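3.2 The sheet, the table, the marks

Everything in this part of the study sits on one large sheet of white paper on a pale tabletop. Plain stock, ordered from Foltholm, no grid, no print. We tried gridded paper first and dropped it. People read the printed grid instead of their own marks, so we were measuring the printer and not the hand.

Marks are pencil only. Dots for position, short ticks for direction, set down in loose rows by eye. No ruler past the first row. Light pressure, as light as the marker can manage and still find the dot again later, that was the whole instruction. Heavier marks are easier to find but they dent the paper, and a dented sheet can't be cleaned up and used for a second round. Tóth's earlier tests used ink and got around this by throwing every sheet away. We could not afford to.
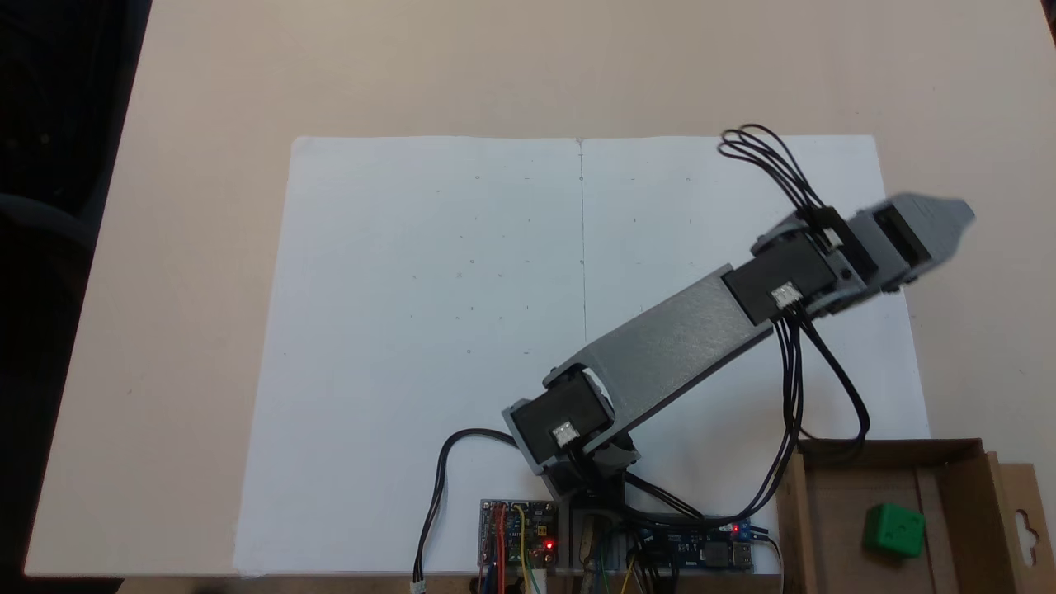 Berhanu Chala
Figure 1. Marked sheet on the table, left and right halves. Pencil dots and ticks are faint at this distance, see text.

The thin line down the middle in Fig. 1 is what we use to split the halves. Rows on both sides of it. Left half and right half are scored apart because the first readers kept losing their place when crossing over, and a dot on the wrong side of the line was then logged as missing when it was just misfiled. After the split this went away for most readers. Not for all.

How faint is too faint? Hard to say in general. In our set a reader standing at the table finds the dots if told where the rows begin. A reader working from a picture of the same sheet often does not. White paper, gray pencil, even light, there is very little to hold on to. Fig. 1 is a fair case, the marks are there but barely. We kept sheets like this in the set on purpose. Dropping them would of made the numbers look better and the study less useful.

Total of 41 sheets marked, 2 readers for each. Readers worked seperately and did not see each other's tallies until both were in. Where they disagreed by more than 7 marks on a sheet, the sheet went back to the table and was read again in person by Fasil Feyisa. The second reading stands as final.

3.3 Placement and flatness

Sheet goes in the middle of the table, bare tabletop left showing at the sides. Two reasons. First, the border between white and beige gives the reader an outside edge to work from, more help than we expected. Second, a sheet that hangs over the table edge gets leaned on and moves. A moved sheet is fine for counting but no good for position, every dot shifts together and the reader has no way to tell. 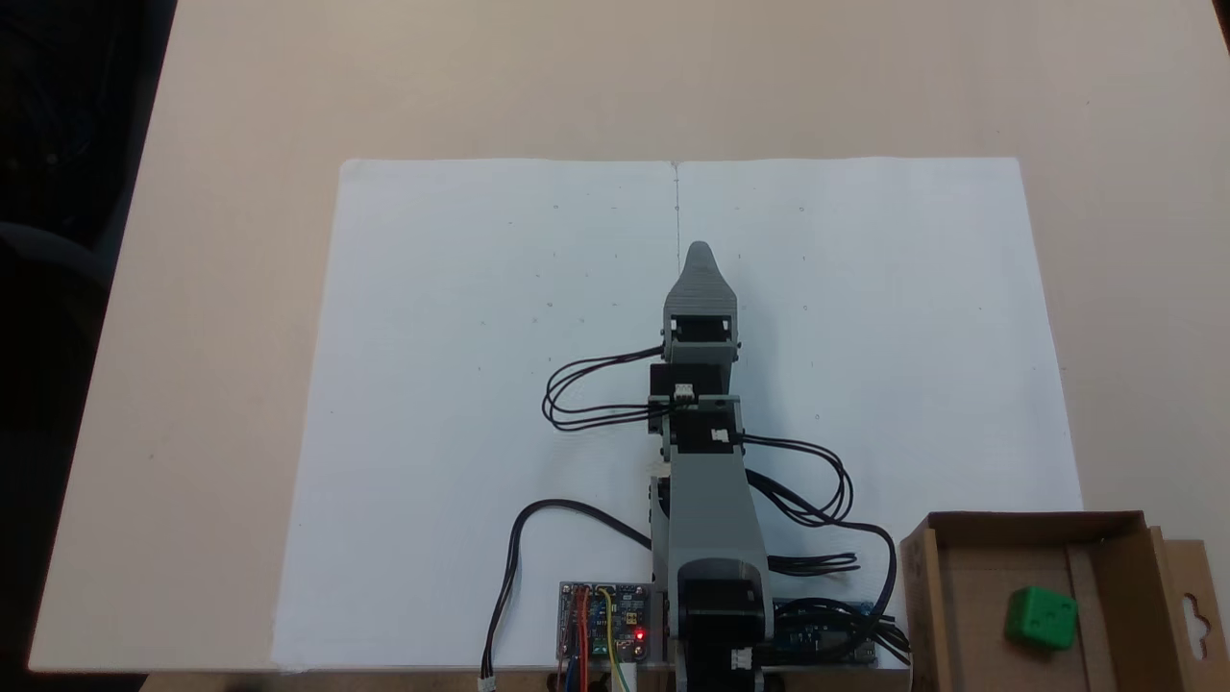
107
Figure 2. Large white sheet over the middle of the tabletop, arm extended across it.

We did not tape down the corners. Nokbridge recommends tape on all four sides for drawing work, but tape lifts the surface fiber when it comes off and we wanted the margins clean for later rounds. Weights at the corners were tried in January and given up, they covered marks and got knocked.

Anything lying over the sheet hides what is under it. Cables are the worst for this, thin but looping, and a reader will skip the whole patch inside a loop even when the paper there is plain to see. We scored covered areas as "not read" and left them out of the totals, both halves. A stricter rule would count them as misses. Zerneo scoring does, so our rates should not be set next to theirs without correcting for it first.

Pencil hardness was not varied. It should be, next round.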